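Consejos de taller: probar un brazo robótico de alquiler antes de comprarlo

Rivside alquila el brazo Flerkis por periodos de 7 días, con mesa incluida. Lo tuvimos en el taller en febrero y estas son las notas que nos habría gustado tener el primer día.

Qué trae el alquiler

El brazo, la mesa perforada, la caja de control y una licencia del programa Testa. La madera y las piezas de prueba las pone el cliente. El cable de red es corto -- conviene tener a mano un alargador con toma de tierra.

Preparar la base

Trabaje sobre un tablero y no directamente sobre la mesa. Sirve uno encolado de arce, plano y sin barniz brillante. Compruebe con una regla que no esté alabeado y repase las juntas con lija fina. Si baila, cálcelo antes de calibrar la altura.

Elegir las piezas

Las impresas en 3D son baratas y fáciles de reponer. Use formas distintas y un color por grupo: así se ve enseguida si el programa ha ido a la pieza equivocada. Quite las rebabas de la base con un cúter, o la pieza se inclinará al empujarla.

Acercar la punta

1. Baje la velocidad al mínimo en Testa.

2. Lleve la varilla a un lado de la pieza, nunca encima, y deje un hueco pequeño entre la punta y la madera.

3. Separe los grupos y deje madera libre entre ellos para que el brazo pueda pasar.
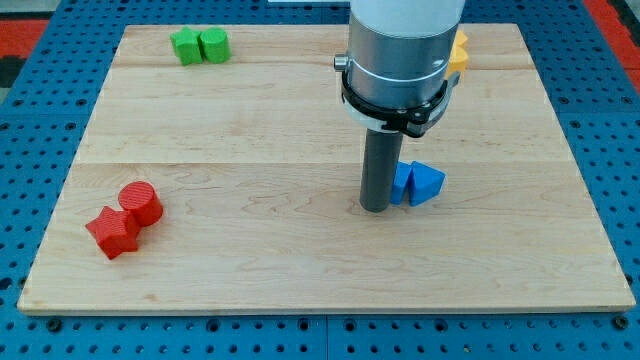

4. Guarde la posición con un nombre claro. Testa las numera solas y a partir de la 16 es fácil perderse.

Lo que no nos gustó

El manual dedica 2 páginas a la calibración y se quedan cortas. La fianza es de 1000 euros y tardaron en devolverla. El servicio técnico, que lleva Hisham, contesta bien por correo -- por teléfono, menos.

Antes de devolverlo

Limpie la mesa con un paño seco y aspire los agujeros. El serrín se mete en todos.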